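Food Storage in Shared Kitchens: Containers, Lids and Labels
Speaker notes, Trotcombe Residential Services, staff session, Oct 27, 2024 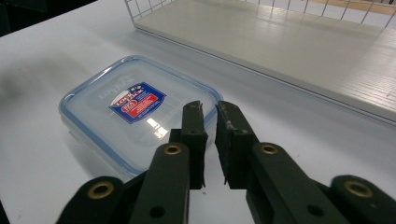
Good morning, and thank you for coming. My name is Dineo Matlala, and I oversee kitchen standards for the Trotcombe houses. The session is scheduled for 20 minutes, with time for questions at the end. Please hold questions about refrigerator replacement for the facilities meeting.

Slide 2. Background

In March the department completed an inventory of food storage containers in all shared kitchens. The inventory recorded 1,479 items, counting a container and its lid as one item when they were found together. A further 415 lids had no matching base. The largest share of these came from the Breston house, where two kitchens were merged last year and the contents of both were placed in the same cupboards.

Pause here. Staff from Breston may wish to comment. They have done a great deal of sorting already and should be thanked.

Slide 3. What we are asking houses to keep

Clear containers with clear lids are preferred. Residents can see what is inside without opening them, and leftovers are more likely to be eaten. A lid with a sealing band around the edge should be kept only if the band is whole and sits flat in its groove. Bands that have stretched, split or darkened should be reported on the supply form. Please do not trim a band to make it fit.

Square containers are preferred to round ones where a house has the choice. They stand closer together on a refrigerator shelf.

Opaque tubs from store-bought foods may be used for dry goods. They should not be used for leftovers.

Slide 4. Manufacturer labels

Several houses have asked whether the paper or film label on a new lid must be removed. The answer is yes, before first use. A label that stays on through repeated washing lifts at the corners and holds water underneath. Soak the lid in warm water, peel slowly, and clean off any remaining adhesive with a little cooking oil followed by dish soap. A name pressed into the plastic itself can stay, of course.

If the label carries care instructions, copy them into the kitchen binder first. Instructions differ between makers on microwave and freezer use, and we have had lids warped in both the Breston and Dlamini kitchens.

Slide 5. Baskets and shelves

Each kitchen will receive wire baskets for the cupboard shelves. Lids go in the basket, standing on edge. Bases are stacked by size beside it. White baskets are for general use. The coated gray baskets are reserved for allergen-free items and must not be exchanged with them, even for an afternoon.

Ask the audience: who has a cupboard too shallow for a basket? Take names. Dlamini has already reported 32 shelves that need to be measured again.

Slide 6. Dating leftovers

Use the removable tape in the top drawer. Write the resident's initials and the date the food was cooked. Tape goes on the side of the base. Lids are swapped too easily for a date on the lid to be relied upon.

Slide 7. Ordering

Replacement containers are ordered through Drestura, the department's supply system. Please order complete sets. Single lids are not stocked at present, and requests for them will be returned to the house.

Distribute the supply form now. Completed forms go in the tray by the door or to my office. Invite questions.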